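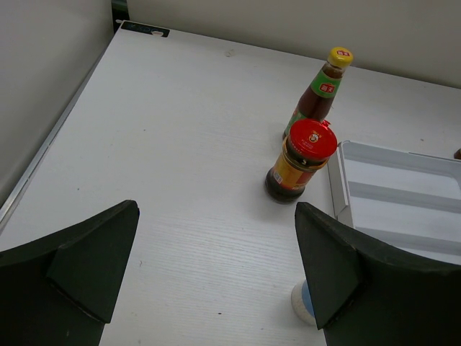
Besdale is a small method for working out which object you meant when two of them are nearly in each other's way, using only the wrist camera. It came out of a summer of me being annoyed at our old grasp scorer, which was lovely on single objects and hopeless the moment anything stood behind anything else. Ask it for the bottle with the yellow cap when a squat red-lidded jar is standing in front of it and it would happily aim for the jar, because the jar was nearer and had a nice clean outline. So now we score the bits you can see (cap, shoulder, neck label) separately from the bits you can't, and only join them up at the end. That's the whole trick, really!

What you get

The scorer itself, the training script, and 38 recorded scenes with the labels Noreen Paracha and I drew by hand. Every scene has a target name, a rough outline of the visible part, and our guess at the hidden part. Please treat the guesses as guesses. Noreen and I disagreed on 5 of them and both versions are in the folder, marked a and b, so you can pick a side.

Getting it going

Install the requirements, point the config at your scenes folder and run train.py. The defaults are what we used. If you have a smaller graphics card, drop the batch size first and leave the image size alone, it goes badly downhill otherwise. Khải Đặng rewrote the loader in September and it is much quicker now, but it does want the folder names in lower case (sorry, I keep meaning to fix that).

How well does it work?

Better than what we had. Over 100 trials on the lab bench with paired jars and bottles, the old scorer, Sikum, went for the wrong thing far more often than I'd like to print, and Besdale did so 2 times. Both were matching bottles side by side, where the name alone didn't settle it anyway. I haven't tried clear glass with nothing in it and I'd expect trouble there. Shiny lids are fine so far.

The fingers stay in view the whole time and we don't mask them out. Hina Soomro tried masking and it made no difference we could measure, so I took it out again. Her branch is still up if you want it.

Known annoyances

Scores jump about when the wrist moves fast. Average over a few images and it settles.
Labels on the back of a container count as hidden, even if you turn it later.
The plotting script needs its own tidy-up, use at your own risk.

Last updated April 24, 2018. Bugs to me or Khải, label quarrels to Noreen.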